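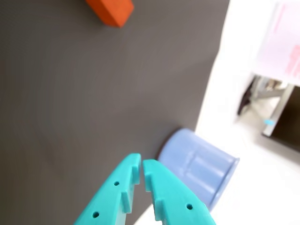 My grandmother's earlobes and other inheritances

I spat in a tube in September. It took 15 minutes, which is a long time to spend thinking about lemons, and then I posted it off to a lab and forgot about it until the email came.

The results say I have more than 900 relatives on their books. Most are so distant that we share about as much as any two people in a bank queue. But 3 of them are second cousins, and one, Rhona Galbraith, wrote to me within the hour to ask if I could roll my tongue.

I can't. Neither can she. I was ready to call this proof of blood until I read up on it and found that tongue rolling isn't the tidy one-gene trait my Year 9 science teacher drew on the board. Identical twins don't always match. Same goes for attached earlobes, which I'd been blaming on Gran for most of my life. They come in every shape between stuck and dangling, and a whole crowd of genes has a say in the matter.

Eye colour was the next thing to go. I was taught that two blue-eyed parents couldn't have a brown-eyed child, and I repeated this with great authority at a christening once. It's uncommon, but it happens. I would like to apologise to everybody at that christening.

My neighbour Cayetano Iglesias did the test as well and got 2 matches, both of whom he already has over for Christmas. He wants his money back.

Rhona has since sent a photo of her father. He has my nose — the poor man — and a very good hat. I've asked about the hat.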